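Tote (material handling)

A tote is a reusable, open-topped container used to hold and move loose goods in warehouses, factories, laundries, kitchens and shops. Totes are larger than the small parts bins kept on shelving and smaller than pallet boxes, and most are sized so that one person can lift them when full. The word is used loosely in the trade. Tray, crate, bin and tub are all applied to the same article, and the choice of term often depends on the industry and not on the shape.

Contents
1 Terminology
2 Shape and stacking
3 Materials
4 Manufacture
5 Sizes and load
6 Use in storage
7 Washing and inspection
8 Picking from totes
9 Wear and disposal
10 See also

Terminology

In American usage, "tote" usually means a container with solid walls and a solid base. "Crate" is more common for containers with slatted or perforated walls, such as those used for bread, milk and produce. "Bin" covers both, and is also used for fixed containers that are never moved. In the chemical trade a tote is a much larger item, a caged tank on a pallet base, and the two meanings are not related in practice.

The inside of a tote may be divided by removable partitions. A tote with partitions is sometimes sold as a separate product, although the outer shell is the same.

Shape and stacking

Totes fall into three main groups according to how they behave when placed on top of one another.

Straight-wall totes have sides that are vertical or nearly so. They give the greatest internal volume for a given footprint and stack on their rims. They cannot be placed inside one another, so an empty straight-wall tote takes up as much room as a full one.

Nesting totes have sides that slope inward toward the base. The slope is called the draft, and is expressed in degrees from the vertical. Empty nesting totes fit one inside the next, which greatly reduces the space needed for return transport. The cost is a loss of volume near the base. Without a lid or a set of swing bars across the rim, a loaded nesting tote cannot safely carry another.

Stack-and-nest totes combine both functions. Ribs and pockets molded into the walls are placed unevenly, so that a tote set down in one direction rests on the tote below, and the same tote turned end for end drops into it. Color coding of one end is common, and allows the direction to be read at a distance.

Folding totes are a smaller group. Their walls are hinged at the base and lie flat when empty. They save the most space in return transport but have more parts to break, and the hinges collect dirt.

Materials

Early factory totes were made of wood, pressed fiber or sheet steel. Fiber totes were light but absorbed oil and water. Steel totes are still used where parts are hot, sharp or heavy, as in forging and machining.

Most totes are now made of polypropylene or high-density polyethylene. Polypropylene is stiffer and keeps its shape better in a warm room. Polyethylene is tougher in the cold and is preferred for freezers and outdoor yards. Gray is a frequent stock color, partly because it can take a larger share of recycled material without visible variation from batch to batch. Food totes are often made in light colors so that residue can be seen.

Conductive grades, filled with carbon, are used for electronic parts. They are nearly always black – a property of the filler and not a marking rule – and should not be mixed with ordinary black totes.

Manufacture

Plastic totes are made by injection molding. Melted resin is forced into a steel mold under pressure, cooled and pushed out by pins, which leave small round marks on the base. Some draft is needed in every molded wall so that the part will release, and for this reason even a straight-wall tote is very slightly narrower at the bottom.

Wall thickness is kept as even as possible. A thick section cools more slowly than a thin one and pulls the surface inward, leaving a sink mark. Strength is therefore added with ribs and with a rolled or boxed rim. The rim carries most of the load when the tote is lifted by its ends, and a crack there is treated as more serious than a crack in the side.

Sizes and load

There is no single standard size. Footprints are usually chosen to divide evenly into a pallet, so that a full layer leaves no gap. Height is varied within a footprint, and totes of different heights but the same footprint can share one stack.

Two load ratings are normally given. The unit load is the weight that one tote may hold. The stack load is the weight that the bottom tote may carry from those above it. Ratings apply to a flat, fully supported base at room temperature. A tote resting on two conveyor rails or on open rack beams will sag, and the permitted load is lower.

Base sag matters more in automated stores than in manual ones. A base that bows downward may rock on a roller or catch at a transfer point.

Use in storage

In a manual warehouse, totes are kept on shelving and taken down by hand. In an automated store they are held in racks and moved by shuttles or cranes. The distribution center at Skarnville has 3000 totes in its automated store, served by 31 shuttles. The older building at Kinddale uses the same footprint on fixed shelving, and totes pass between the two sites without repacking.

Each tote in such a system carries an identity, usually a bar code on two or more sides. The stock record links goods to the tote and the tote to a location. A tote with a damaged label is sent to a side lane and relabeled before it goes back into storage.

Washing and inspection

Totes used for food or medical goods are washed between uses. Tunnel washers carry them upside down through rinse, wash and final rinse zones, followed by an air knife that strips water from the surface. The Giltance washer, a common mid-size type, runs its final rinse at 71 degrees Celsius.

Totes for dry goods are washed less often, in many sites only when soiled. Labels intended for washed totes are molded into the wall or set behind a clear plate, as ordinary adhesive labels lift at the corners.

Inspection is visual. Totes are withdrawn for cracks in the rim, holes in the base, warped walls and missing handles.

Picking from totes

Goods are taken out of a tote by hand or by machine. Wall shape affects both. A high straight wall limits the angle at which a hand or tool can approach an item lying in a corner. Sloping walls open up the approach but let round items roll toward the middle and settle in a heap.

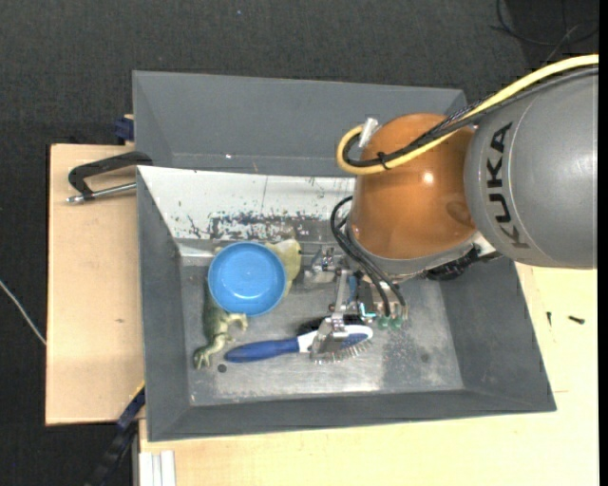

A gray bin with sloping sides, with a KUKA robot arm reaching into it from the right.

For hand picking, the rim is usually placed near elbow height, and the tote may be tilted toward the worker. Deep totes are avoided for small items. For machine picking, a matte inner surface is preferred, as glare interferes with optical sensing. Partitions reduce the number of items that can overlap, but each partition adds walls that a tool must clear.

Wear and disposal

Plastic totes fail by cracking, by warping or by loss of stiffness after long exposure to sunlight. The Prendergast scale, used by several reconditioning firms, sorts returned totes into 4 grades. The first two go back into service, the third is sold for uses in which stacking is not required, and the last is ground up.

Ground material of a single resin and color can be molded into new totes. Mixed material is used for pallets and other thick-walled goods. Labels, metal bars and hinge pins must be removed first.

See also

Crate
Intermediate bulk container
Pallet
Parts bin
Unit load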